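About Bramwood

Bramwood is a zero-waste grocery shop and refill store, and we love it to bits. We sell dried food, oils, soap, washing-up liquid and a frankly silly number of teas, all by weight, so you can buy a whole sack of oats or just the one spoonful of cumin your recipe needs.

It began with a market stall. Kelly Horrocks had spent years buying for a wholefood warehouse and kept seeing lovely ingredients go into packets far too big for the people who wanted them. One February she borrowed a pair of scales, filled six big jars with rice, lentils and raisins, and set up next to the fish van. She sold out before lunch! Jalen Benavides was her third customer (red lentils, he still buys them every week) and he came back the next month with a better set of scales and an offer to help.

The stall became a shop when the old Gullard shoe repair place on Bellamy Street came up for rent. We kept the long counter and the brass bell over the door, scrubbed everything else, and put up shelving made from the old workbenches. If you look under the coffee grinder you can still find a row of heel nails hammered into the wood.

We now stock 394 different things, and choosing them is the best part of the job. Our flour is milled twelve miles away and tastes of something. The honey changes with the seasons, the peanut butter is ground while you wait, and the spice wall is Jalen's pride and joy – ask him about smoked paprika and you may be there some time.

Bring whatever containers you have. Jam jars, ice cream tubs, biscuit tins, a clean sock once (it was for chickpeas, and it worked rather well). We weigh them empty, you fill them up, and you pay for what's inside. Forgotten yours? There is a basket of washed jars by the door, all given by customers and free to take. 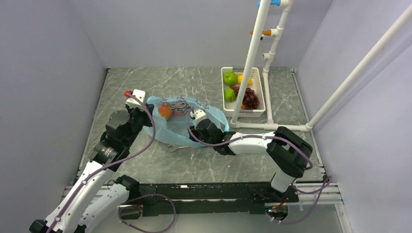
Saturdays get busy, so if you like a slow wander and a chat, come before ten in the morning. That's when the bread arrives too, still warm if the van has been lucky with the lights.

We also run evening classes in the back kitchen: sourdough, pickling, making your own curry powders, and a soap class led by our friends at Drenetti which fills up within hours. Our mailing list goes out to 1682 people and that's where new dates appear first. Schools are very welcome as well, and the children always want a go on the peanut grinder.

Come in, ring the bell, and have a sniff of the spice wall.

Kelly, Jalen and everyone at Bramwood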